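Can a robot tidy your bedroom yet?

Sort of. Slowly. Please don't throw away your broom.

Floors look easy to you because you have spent years falling over on them. A robot has to work out where the floor stops and the cupboard starts, and whether a wavy line is a bump or just a funny pattern.

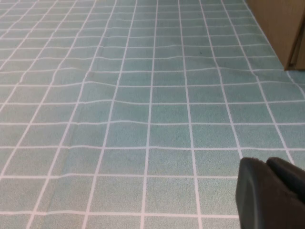 Then there are specks. Is it a crumb? A beetle? A mark that will never come off, however hard you scrub? You would bend down and poke it. A robot can poke things too, but first somebody has to teach it what poking is for.

Bình Từ teaches a robot called Radura to do chores. She has shown it 2,463 short films of people picking things up. It can now lift a sock in 30 seconds — a bit slower than you, though it does moan less.
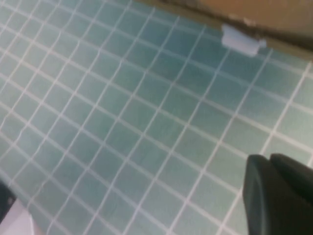 Scraps of paper are harder. They are thin and they lie flat, and two stiff fingers are not much good at getting underneath. Try it yourself with a pair of wooden spoons.

So machines can do some chores, some of the time. Your socks are still your job.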